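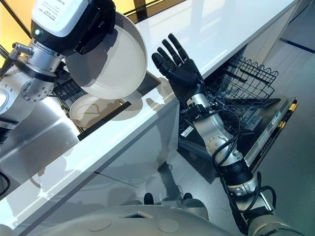

Temitope Nwankwo told me, about two weeks into the club project, that I was logging the wrong thing. I'd been writing down whether each plate ended up in the rack, and she wanted to know which hand was doing what when it went wrong (fair point, and it cost me a weekend of relabeling!).

### 4.2 Two hands, two jobs

**Figure 1.** Plate handling at the sink: gripper on the left arm, five-fingered hand on the right, dishwasher open.

So we redid the log. Our club set, which we call Furine, has 1374 short clips of plate handling, and after I threw out the ones with missing arm data we had 1356 left. In Figure 1 the left arm has a plate in its gripper while the right hand is held up open, and that split is pretty much what this section is about. We tag each arm separately now, so "holding" on the left and "open" on the right can sit side by side in the same row.

I trained the small model first, for 600 steps, mostly to see if my loader was broken. It was! Left and right were swapped in every mirrored clip, and I'd been happily blaming the plates. Once that was fixed I ran it again for 2000 steps, and the left-arm labels came out much cleaner than the right-arm ones. My guess is that an open hand looks a lot like a hand getting ready to grab something, and our tags don't separate those two. Benedito Prado thinks we should add a "waiting" tag, and I've started on that, but the numbers in Section 5 still use the old tags.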